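Two-finger gripper on a round table: project report
Mingxuan Shi, with Amber Staniforth
Sep 18, 2026

We built the arm at the Senier shared workshop and did most of the early tests in simulation, so that mistakes cost us no parts. The task is simple to state. The gripper comes down over a round table, closes on one small object and lifts it. The wrist camera looks down between the two yellow fingers.

The domino was our first object. It has flat sides, and the finger pads can meet it low down on both edges.
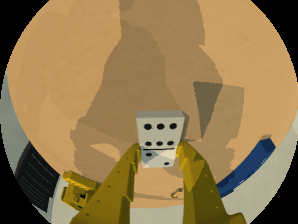 We trained on 972 simulated attempts and kept 200 back for testing. Shadows gave us the most trouble. The arm throws wide brown shapes over the table, and our first detector took their corners for objects. Guangming Yu suggested changing the light direction on every run, and we did that from December onwards.

The battery was harder. It is round, so the fingers have to be centred before they close – a small error to one side and it tips. We added a pause with the fingers open on either side of it, and the controller corrects its position there.
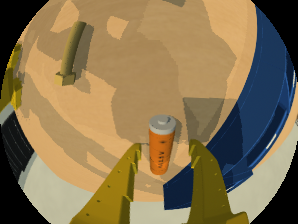
Bolts are still on the list. The long shaft needs the wrist turned to match, and our code only turns it in steps of 30 degrees. A-yeong Ok is rewriting that part. The printed fingers for the real arm are finished and the wiring is next.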